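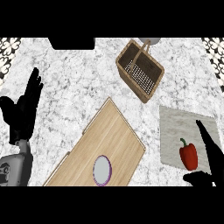
# Right hand closes before the arm finishes its approach (kitchen scene, two arms)

**Forum: Simulation / Grasping**

**plandus_user38**

Running the produce pick task in Plandus with two arms and multi-fingered hands. The pepper starts on the gray mat and the right hand is supposed to pick it up and place it in the wicker basket. The approach is fine up to a point. Then the fingers start closing while the wrist is still moving, the thumb gets under the pepper and the pepper shoots off across the marble. Last night it ended up behind the basket twice.

It worked in July on the old build. Same task file, same hand model. I have only changed the physics step and the controller plugin (went from Mular to Clirard).

No errors in the log. Any ideas?

---

**gasketbrain**

What is your step size, and is the hand controller on the same clock as the arm controller? Mular waits for the arm to report it has settled. Clirard does not unless you tell it to.

---

**plandus_user38**

Step is 2 ms. Both controllers should be on the sim clock. I didn't know about the settle thing. Where is that set?

---

**gasketbrain**

In the hand config, `wait_for_arm: true`. It defaults to false. If your hand starts closing on a timer you will get what you are seeing every time the arm runs a bit slow.

---

**low_torque**

I don't think it's the timer. A pepper flying off is nearly always contact stiffness. The fingertip sinks into the mesh for one step and the solver throws it back out. Red pepper is a bad object for this anyway, the collision mesh has deep grooves between the lobes. I had the stiffness at 2,000 and had to drop it a long way before things calmed down.

Try swapping in a plain cylinder. If the cylinder stays put, it's the mesh.

---

**gasketbrain**

He said the fingers close while the wrist is moving. Stiffness doesn't do that.

---

**low_torque**

No, but it decides whether the pepper gets nudged or launched. Could be both.

---

**plandus_user38**

Tried them separately, 20 runs each.

- `wait_for_arm` on, stiffness unchanged: no launches. In a few runs the pepper tipped over when the thumb touched it, but the hand still got hold of it.
- `wait_for_arm` off, cylinder in place of the pepper: cylinder still gets knocked away, just not as far.

So the early closing is the main fault and the mesh makes it worse. Thanks both.

---

**ristic_lab_bench**

Please don't stop there if this is going on hardware. We run a Ristić pair of arms and had the same default bite us. The hand closed early on a glass jar and drove it into the table. Jar broke, one finger tendon had to be replaced. The e-stop was within reach but it was over before anyone could hit it.

Put a check in the task itself, so the close command is refused if wrist speed is above a limit. A config flag gets lost the next time somebody copies the folder.

---

**low_torque**

Bit much for a sim thread. A speed check also fails when you want to grasp on the move.

---

**ristic_lab_bench**

Then turn it off for that task, on purpose. I would still want it on to start with.

---

**plandus_user38**

It is meant for hardware later in the year, so I'll add the check. I'm also going to file a report with Clirard asking them to log a warning when the flag is missing. Will post the link when it's up.

---

**gasketbrain**

Add your old Mular config to the report - they'll ask for it.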